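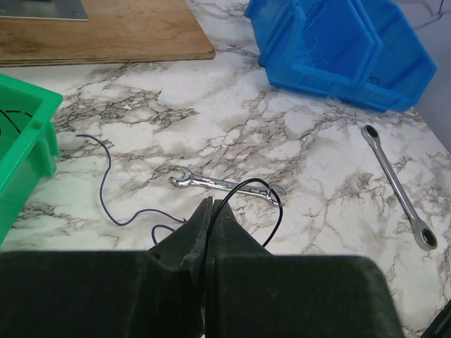
Assunto: Re: [antigos-alunos] Fundo Fuchs e as acções da Lerano

Caros,

Respondo na lista, e não em privado, porque já recebi a mesma pergunta de mais do que uma pessoa e prefiro que a resposta fique no arquivo.

O donativo foi feito em acções da Lerano, não em dinheiro. A escritura com a universidade de Clundanport ficou assinada em Novembro e prevê duas entregas. A primeira já está na conta de títulos da fundação. À cotação da data da transferência, valia 292 mil euros, e é este o número que aparece no boletim. A segunda entrega só se faz depois de publicadas as contas anuais da empresa, e o número de acções está fixado desde já. O valor em euros é que não está, e não convém andar a somar as duas parcelas como se estivesse.

As bolsas saem do rendimento e não do capital. O regulamento diz isto no artigo das aplicações, que reproduzo de memória: a fundação pode vender títulos para diversificar, mas o produto da venda volta a ser investido no próprio fundo. Não pode servir para despesa corrente da faculdade, nem para obras, nem para tapar o buraco da residência de Forkport, como alguém sugeriu aqui há tempos.

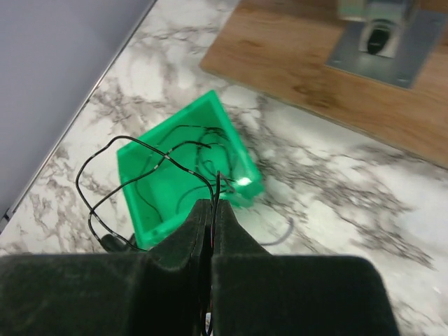

Béla Major escreveu, às 18h40:

> Boa tarde a todos,
>
> Li o boletim e fiquei com dúvidas. Se o fundo inteiro está em acções de
> uma só empresa, o que acontece às bolsas num ano em que a Lerano não
> pague dividendo? Os candidatos concorrem na Primavera e contam com o
> dinheiro em Setembro. Não me parece razoável que fiquem dependentes
> da assembleia geral de uma empresa cotada.
>
> Pergunto também se a família Fuchs impôs alguma restrição à venda. No
> boletim não vem nada sobre isso e na página da fundação também não.
>
> Por último, acho que devíamos ter sido ouvidos antes da assinatura. A
> associação andou anos a angariar quotas para bolsas e soube disto ao
> mesmo tempo que toda a gente.
>
> Cumprimentos,
> Béla

Vou por ordem.

Dividendo: o risco existe. A fundação vai manter uma reserva em depósito a prazo equivalente a um ano de bolsas, paga à cabeça pelos doadores e separada das acções. Se num ano não houver dividendo, as bolsas desse ano saem da reserva. Se forem dois anos seguidos, a resposta honesta é que não sei. O regulamento limita-se a dizer que a fundação "adopta as medidas adequadas", e eu teria preferido uma regra escrita.

Restrição à venda: há uma. Nos primeiros dois anos a fundação não pode vender mais de 20 por cento das acções recebidas sem acordo escrito dos doadores. Passado esse prazo, decide sozinha. Pedi que a cláusula fosse publicada na página e disseram-me que sim, assim que o texto consolidado estiver pronto.

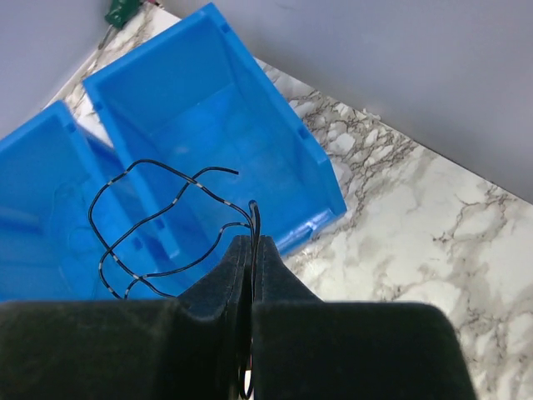

Quanto a termos sido ouvidos, concordo em parte. A direcção soube da intenção antes do Verão, mas a conversa foi-nos apresentada como confidencial por se tratar de uma empresa cotada, e nessa altura não podíamos trazer o assunto para a lista. Depois da assinatura já podíamos, e aí atrasámo-nos. Fica registado.

As quotas não se misturam com este fundo. As bolsas da associação continuam com as mesmas regras e o mesmo prazo de candidatura, e um estudante pode concorrer às duas coisas, embora não possa acumular. Quem for seleccionado em ambas escolhe uma e a outra passa ao suplente.

Falta resolver o nome das bolsas. A família pediu que não fossem chamadas Bolsas Fuchs nos anúncios, só no regulamento, e a faculdade quer o contrário. Se alguém tiver opinião, mande até à próxima reunião da direcção, de preferência para esta morada e com o assunto do costume.

O regulamento completo segue por pedido. É um PDF digitalizado, pesado, e a lista recusa anexos desse tamanho.

Cumprimentos,
pela direcção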